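Stovgate Open Afternoon, May

Plollcombe opened its Stovgate workshop to visitors for one afternoon, and I drove over with low expectations. The flyer in the library window promised "the desk that tidies itself." I have read flyers like that before. My sister-in-law bought a vacuum on the strength of one and still sweeps.

The sign-in sheet by the door had 84 names on it when I added mine. Coffee was free. The handout was four pages, three of them about the future.

Station 4: desk clearing

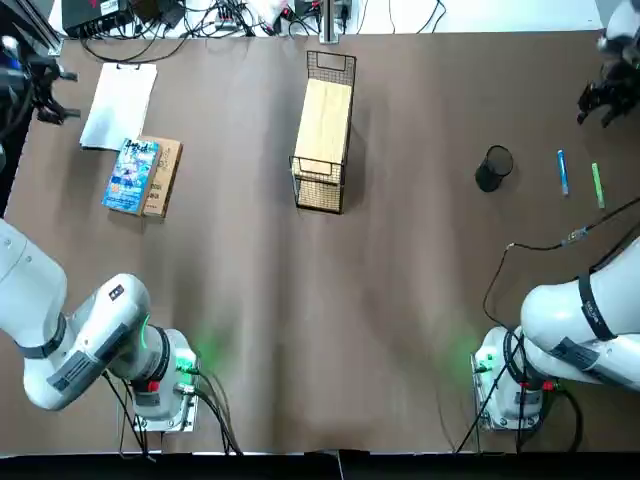

Two arms and an ordinary lot of desk stuff – a book, markers, a pen cup, a wire basket. Radu Onu ran this station and was the one person all afternoon who gave straight answers. I asked what would happen if I put my own keys and reading glasses down in the middle. He said he would rather I didn't. I asked what the pair of arms cost and he said that was a question for the front desk. The front desk said it was a question for Radu.

The handout says the system has done 949 runs at this job. It does not say how many of them went well, or what counts as well. A man behind me wanted to know if a person was steering it from the back room. Radu said not for this part, and I wrote down "this part."

I will give them the setup. People could stand close to the rope, and there was no music and no smoke machine, so you could watch the job for what it was. I can clear a desk in less time than it takes to read their page on clearing desks, but I am told speed comes later. Speed was coming later at the Dravcombe show too, and that was two years ago.

Same station, mid-afternoon
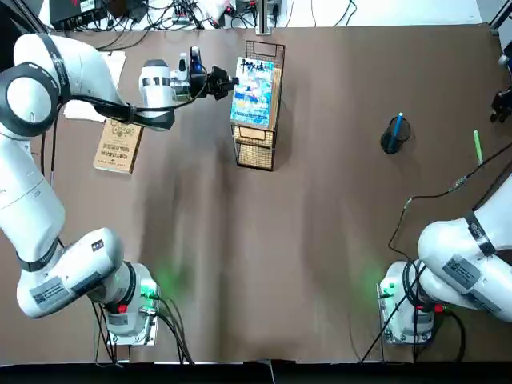

The crowd at the rope liked the book work best and a couple of kids clapped. I kept thinking about my own desk, where the books are under the mail and the mail is under a sweater. Radu said soft things are hard. He also said the next version will be trained on 201 household objects. I asked if a sweater was one of them and he had to look it up. It was not on the sheet he had with him.

The closing talk was given by someone from Hodoroagă, the firm putting up part of the money. Lots of talk about homes, hospitals and schools, very little about desks. Questions were cut short at 4 because the room was needed.

They plan to do it again in the fall. I would go back if they let visitors bring their own clutter. Parking is behind the building and the side gate sticks, so push hard.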